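Guides > Room Setup > Ceiling Lights and Pendants

Hudwood Lighting Guide, Section 2: Cleaning Long Fixtures and Pendant Lamps
July, by Maribel Rengifo

These steps cover long ceiling fixtures and low-hanging pendants in a large shared room. Allow 33 minutes per row.
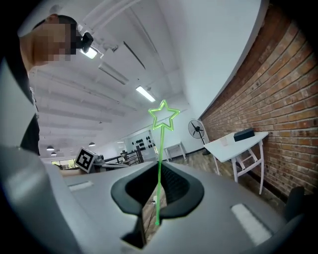
1. Switch off the row at the wall and let the fixtures cool.
2. Move cables and small items off the floor before you bring in the ladder.
3. Set the ladder on level boards. Keep its feet off rugs and mats.
4. Wipe each cover with a dry cloth, working from one end to the other.
5. For pendants, hold the shade steady with one hand and wipe the outside first, then the rim.
6. Switch the row back on and check for flicker.

Note: If a pendant hangs where people walk, raise it one notch at the Wandier cord grip. Raise its neighbors to match.

Caution: Never lean a ladder on a duct or a ceiling beam. Do not spray cleaner on a fixture.

Replacement cord grips are listed under part 59.

Contact Hudwood Support | Copyright Hudwood | Back to top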